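Memia green table board, large size: my review after one season

Reviewed by Siamak Shokri, December 18, 2025

I bought this board in June, when I was already tired of spoiling my white table. We use the table for everything. My children paint on it, I repair small things on it, and in summer we bottle syrup and juice for the whole family. The table top is white and it shows every mark. My wife wanted a tablecloth, but a cloth moves when you work on it, and bottles do not stand well on a cloth. So I started to look for a board.

The one I chose is the large green panel from Memia. I compared it with a similar panel from Pravora, which was cheaper, but the Pravora one came in two halves with a join in the middle. I did not want a join, because syrup goes into a join and stays there. The Memia one is in one piece. I paid 80 pounds for it, with delivery. This is a lot of money for a flat thing, I know.

Delivery took longer than the shop had promised. The parcel was packed well, with thick card on the corners, and the board arrived without damage. There are no instructions, only a small paper with the washing advice: warm water, a soft cloth, no strong cleaner. I would have liked to read also what is the highest temperature it can bear. I wrote to the company and they answered after 19 days that I should not put anything hot from the oven on it. The answer was polite, but I was already using a wooden mat under my pans by then.

The first thing I noticed is the weight. It is heavier than I expected, and this is good when it lies on the table, and less good when you have to carry it. I can lift it alone, but I cannot pass through our kitchen door with it without turning it on its side. My wife prefers that we carry it together.

On the table it lies flat. I was afraid that it would bend at the corners after some weeks in the cupboard, but until now it has not. I keep it standing, behind the wardrobe, and I think it would be better to keep it lying down if you have the place.
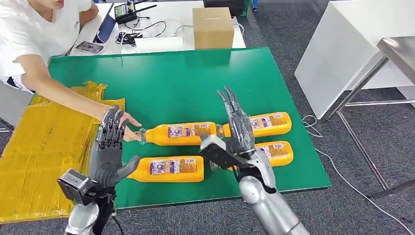
The colour was a question for me. I wanted grey, but grey was sold out, and now I am glad. Orange, yellow and white things are very easy to see on the green, and small parts too. When I drop a screw I find it at once. Dark green or black things are more difficult, of course. In the evening, under our ceiling lamp, the surface gives a little reflection, but it does not disturb me.

Now about bottles, as this was my main reason to buy. When I put labels on plastic bottles I lay them on their side, and a round bottle likes to roll. On the bare table they rolled to the floor many times. On the board they also roll if you push them, so please do not believe the shop page, where it is written "non-slip for all objects". The board itself does not slip on the table, that part is true. If I lay the bottles close together they stay quite well, and a thin strip of wood at the side helps with the rest.

Standing bottles are no problem. I filled 30 of them in one afternoon and not one fell over.

For cleaning I give it a good mark. Fruit syrup comes off with warm water, even the next morning. Children's paint comes off too. Ball pen does not come off completely, and I have a thin blue line near one corner which will probably stay with me for always. Glue from labels needs patience. I rub it with a little cooking oil, wait some minutes and then wash it with soap.

Before this board I used plastic sheets to cover the table. They are cheap and for painting they are enough, but they become full of creases and a glass stands badly on a crease. I still use one beside the board when the work is very wet. A friend uses a Kowalczyk rubber mat for the same purpose and he is satisfied with it, but it smelled strongly when he opened it, and for food I did not like this.

The Memia board had almost no smell.

Cutting: I do not recommend it. I cut card on it with a sharp knife two times and both cuts can be seen. If you need a cutting surface, please buy a cutting mat.

One more complaint is about the size. The shop writes only "large", and the measures are hidden at the end of the page. Measure your table first. On our table there remains some white at the edges, and this suits us, but a neighbour in Deledcombe ordered the same one and had to send it back as it was too long for hers. She paid for the return herself.

Would I buy it again? Yes, but I would wait for a lower price. If I had to give points out of 100, I would give it 80. I take away points for the price, the missing measures and the pen mark. For a person who cooks only and never works at the table, a normal tablecloth is enough.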